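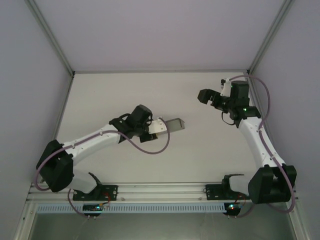 3.2 Wall and floor tone

The inside surfaces of a bench enclosure do most of the work of spreading light, and their tone was the first thing we recorded for each unit. Staff had told us that plain white interiors were tiring to look into for a full shift, and that dark ones hid small parts. Most of the units in the survey had settled on something in between. In the enclosure in Figure 2 the walls are a muted lavender-grey and the floor panel is a pale off-white, so the floor reads as the lighter surface and the eye goes to it first. Thin metal edges mark the corners where the walls meet. We scored these edges separately from the walls, as bare metal can throw a narrow bright line across the floor when the lamp is set low.

Figure 2. Enclosure with grey walls and a lighter floor panel, seen from above.

Home Papers Methods Data Contact

Readings were taken in 11 enclosures at the Galesetti workshop, with the room lights on and the blinds down. A hand-held meter was laid flat on the floor panel at the centre and then near each corner. The same was done against the two side walls and the back wall, at half height. Where something fixed stood in the way, the meter was moved to the nearest clear patch and the change was noted on the sheet. I-hsuan Lau took all the readings, to keep the handling of the meter the same throughout. One enclosure was measured again on a Saturday after its lamp had been replaced, and only the second set is used.

Floors lighter than the walls gave the more even results. In these units the corner readings stayed close to the centre reading, and staff rated the floor as "easy" or "fairly easy" to see across. Where walls and floor had the same tone, the join between them was hard to pick out, and two people said they had misjudged how far back the floor went. A darker floor under pale walls was the least liked arrangement – it appeared in 2 units only, so we do not make much of it.

Wall finish mattered less than we had expected. Three of the units had been repainted with Civden matt and the rest kept the finish they were supplied with. The glossy ones gave a visible patch of lamp glare on the back wall, but this seldom reached the floor. Marks and scuffs were a bigger complaint. They showed most on white panels and least on mid-greys, and a worn floor was often described as "dirty" even after it had been wiped.

Staff were asked to fill in a short form at the end of the shift. We sent out 55 forms and 42 came back complete. The wording followed the earlier Yeh survey, with one question added on corner shadows. Several people wrote that they would sooner have a floor panel that lifts out for cleaning than a better lamp. This was outside the scope of the readings, though we return to it in Section 4 – along with the matter of raised edges, which collect dust.

Search this journal Enter keywords Go

Page last updated: January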